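In Defense of the Wrong Container

Every few months the good people at Altidberg mail me a catalog of boxes. I have never ordered a box. I bought a shelf bracket from them once, and since then they have regarded me as a person in crisis.

The November catalog had 535 products in it, a figure printed proudly on the cover, and as far as I could tell every one of them was designed to hold one kind of thing. There was a tray for batteries with a slot for each size. There was a drawer insert for tea bags, and a smaller one for the tea bags you like. There was a rack for the lids of the containers on the facing page. I read it over lunch on a Thursday and by the end I felt my whole apartment was in violation of something.

The theory behind this is old and respectable. A place for everything and everything in its place. My grandmother had it on a tea towel, which she kept in with the wrapping paper. What the theory leaves out is who gets to decide what "its place" means, and lately the answer seems to be whoever molded the plastic. A thing that says PENS on the side is for pens. If you have no pens to put in it, you are expected to go out and get some.

I have lived by the label. When I moved to Curncombe I had a little money and a lot of optimism, and I bought the Iltlow desk system, five matching pieces in a color they called oat. It had a pen cup, a clip dish, a letter stand, a flat thing for sticky notes and a fifth piece whose purpose I never learned. The letter stand held letters for as long as people wrote me letters, so it was empty by the weekend. The clip dish filled up with coins, a guitar pick, and the key to a bicycle lock I no longer owned. I kept tidying it back to clips. I don't use clips. I was buying clips so that the dish would be right.

The other school is the one I was raised in, and it has no catalog. In it, coffee cans hold nails. The roasting pan lives in the oven, and inside the roasting pan live the cookie sheets, and you take all of it out and put it on the floor when you want a pizza. The good scissors are in the vase. Visitors find this maddening, and visitors are correct, but a visitor is looking for the scissors maybe once a year. The rest of us know about the vase.

I'll grant that the system has its casualties. I once lost a passport for two weeks in a bread box. I have salted a cake with what was, in fairness to me, sitting in the sugar bowl. And there's a type of household where the wrong-container principle gets out of hand, where the tub is full of coats and you have to ask before you open anything. I've been a guest in that house and I slept badly.

Still, most things that hold things don't care what they hold. A cylinder with a floor in it is one of the great achievements of our species, and it will take a wooden spoon, a bunch of parsley, a rolled-up map or another cylinder.

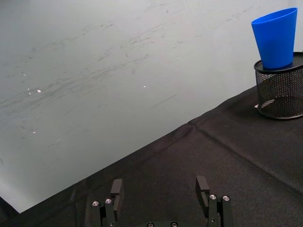 That last one gets the organizers most upset. Nesting is fine with them when the items come as a set, small into medium into large, and they will photograph it on marble for you. Put together two things that were never introduced and it's clutter. I'd like to know the difference. A plastic cup is light and falls over if you breathe near it, and a pencil holder has a nice steady base and, in my experience, three dead ballpoints and a ruler. They have more to offer each other than the oat-colored fifth piece ever offered me.

Ccori, which makes very handsome bowls, now sells one it calls "undedicated." It's a bowl. The little card that comes with it runs to 500 words on the freedom of putting whatever you like inside. I read the card twice in the store, and I'll admit I picked the bowl up and carried it as far as the register line before I remembered that I have bowls, and that one of them has had the spare light bulbs in it since spring.

I don't expect to win anybody over. The people with the battery trays will go on having batteries when the power fails, and I will be on the kitchen floor with the roasting pan out, going through it by the light of my phone. I did finally get rid of the clips. The dish has tea bags in it now, the ones I like, and the bicycle key is in with them until I think of somewhere better.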